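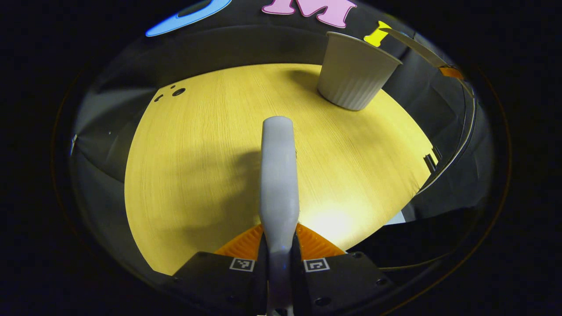

Attachment 1: cup pickup, round table, glare right of the fingers

Ticket: Rereck hand gripper, demos rejected on upload
Site: Cimano, second floor, round table
Queue: Grosano support
Priority: was low, pls make it medium
Status: open

Problem: since the October update the upload check keeps throwing out cleanup demos from the round table. Error just says "tracking quality low", no timestamp, no clue which part. Last batch was 132 demos, 6 came back rejected the first time, then we re-uploaded the same batch and got a different set. Same files. So which is it.

Tried so far:
- restarted the upload station, no change
- wiped lens and both markers, no change
- swapped to the spare gripper, same error
- turned lamp down, fewer rejects but then the markers look muddy on the preview
- moved the cup around. Seems worse when the path goes through the bright patch on the table, but can't prove it

Need from Grosano: does the check look at the whole recording or only the grasp? And can we get the time of the bad bit in the error message. Even just seconds.

Update, 4:40 pm
Second task has it too, dustpan one. Added attachment 2.

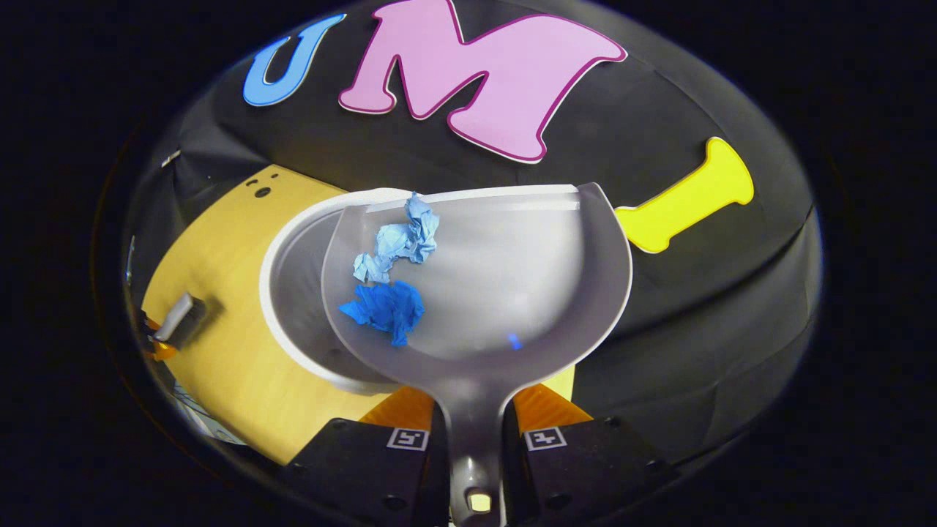

Jasińska

Blue paper in the dustpan, both wads, bowl behind. Grip on the handle was fine on my side. Demo got rejected anyway. My guess is the grey plastic, there's reflections all along the inner curve. Or the table again. Would like somebody to look at the recording and not send me the lens cleaning page a third time, I have read it.

Why I'm asking for medium. The people doing these demos are the evening cleaning crew. They used to have the whole shift for cleaning, now 2 hours of it go to recording, and the floor hasn't gotten any smaller. They were told it'd be easy, pick up the thing, put it down, next. When a demo bounces they redo it the same evening and something else gets skipped, usualy the kitchen. Then I get the mails about the kitchen.

Also the reject count shows up next to each person's login on the station. Please switch that off, or tell me where the setting is. One of the crew asked me if it counts against her. I said no, but I'd rather it wasn't on the screen at all. She's also the one who worked out that coming in slower from the left gets more of them through, so now everyone does it that way, takes about 5 minutes longer per set. Is that even OK for the training? If the robot learns to creep up on a cup from the left I don't want that coming back to us as an operator error.

Reply from support, 5:15 pm
Check runs on the full recording. Timestamps in the error are on the list, no date yet. Slower approach is fine, keep some from the right as well. Login counter: Settings, Station, Show operator stats, untick. Please send both raw files for the dustpan.

Update, 5:50 pm
Counter is off, thanks. Raw files uploading, station says an hour. Leaving the lamp low tonight and recording at the other side of teh table, will post the rejects when the batch is thru. Keep ticket open.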